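Can a machine put my stuff away yet? (the boring chores thread)

Started by slotscrew, November 2023

slotscrew wrote:
OK so I keep seeing clips of robots folding a towel at triple speed, and my brother-in-law is convinced he'll have one doing his laundry by April. I'm not buying it. I think we're still stuck at picking up one light thing with two fingers and putting it down again without snapping it. Little handheld fan, fan upright between the pads, done. Next object.

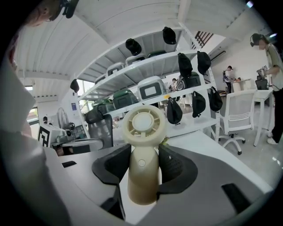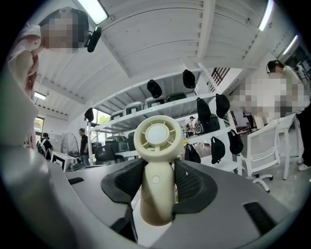 1. What I think a machine can do right now
Grab one thing it's seen before, off a clear surface, in good light. A fan like that has a nice straight handle, so it's about as friendly as objects get (put a coffee mug with a spoon in it in front of the same fingers and then we'll talk).

2. What I think it can't do
Everything after the grab. Where does the fan go? Is it charged? Is it mine or my daughter's? Mine lives in the junk drawer under 3 dead remotes and a roll of tape, and you have to jiggle the drawer to get it open. That's the chore. The grabbing is the easy part.

Tell me I'm wrong, I've got coffee.

benchvise_betty wrote:
You're wrong! Well, half wrong. I run second shift at a small molding shop in Drillville and we've had an arm from Cutau unloading trays for 11 months now. It does one job, all night, and it never calls in sick. I'd have laughed at you if you'd told me that a few years back.

But it's bolted to the floor, the trays come in the same spot every time, and if somebody leaves a rag on the conveyor the whole thing stops and yells at me. So yes on shop chores, as long as you build the shop around it. My kitchen? No way. I can't even find things in my kitchen.

slotscrew wrote:
See, I'd call that agreeing with me. You didn't get a robot that does chores, you got a chore that was rearranged for a robot.

benchvise_betty wrote:
Dishwashers are the same deal and everybody counts those. You load it the way it wants to be loaded.

oldtoast wrote:
The dishwasher thing gets dragged out in every one of these threads and I still don't like it. A dishwasher doesn't have to pick up the plate!! Picking up the plate is the whole problem. Go look at the fan again. Skinny round handle, button right there on the front. I hand mine to my four year old and half the time it comes back switched on. How hard do you squeeze? Do you care if you hit the button? A person never thinks about any of that.

mopbucket70 wrote:
I'm going to be the optimist here. The hand looked hopeless to me for years and lately it doesn't. People are showing these things how to hold stuff with a gripper in their own hand, over and over, regular objects, regular clutter all around. That's a lot closer to my living room than a fenced-off cell in a factory. I'd bet on something that can clear a coffee table before I'd bet on a car that can drive in my snow.

I'd pay for it too. $1000 for a thing that picks up after my kids, take my money.

oldtoast wrote:
It will not be $1000. The warranty will be $1000.

slotscrew wrote:
@mopbucket70 fair, and I do like that approach better than the fenced cell. My worry is how many fans it takes. If it needs to see every handheld fan ever sold before it'll touch mine, then I'll just pick up the fan.

mopbucket70 wrote:
You don't need every one, you need enough different ones that a new one isn't weird. Same way my kid figured out doorknobs. How many is enough, no clue, and I don't trust anyone who gives me a number.

rinse_repeat wrote:
Coming at this from commercial laundry. We tried a sorting machine, the Skimulport, and I was rooting for it, I really was. Great on flat sheets. Then a fitted sheet came down the chute with a pillowcase balled up in the corner and it sat there holding it like a dead fish. We got it to 70 percent of a normal load and the other 30 ate up more of my time than doing the lot by hand. Sent it back.

So put me down for "not yet" on cloth. Hard stuff with a handle, maybe sooner.

benchvise_betty wrote:
Did you try it on towels only? That's what I'd do. Give it the one thing it's good at and keep the rest.

rinse_repeat wrote:
We don't get enough towels for it to earn its floor space. A hotel might.

slotscrew wrote:
OK I'll move a little. Shop chores yes if you feed it right, hard things with handles soon, laundry no, junk drawer never. My brother-in-law is still folding his own shirts in April and he owes me lunch if he is. Has anyone here tried the Rajput arm kit at home? Thinking of getting one for the garage to sort screws, and I'd like to hear how loud it is before my wife does.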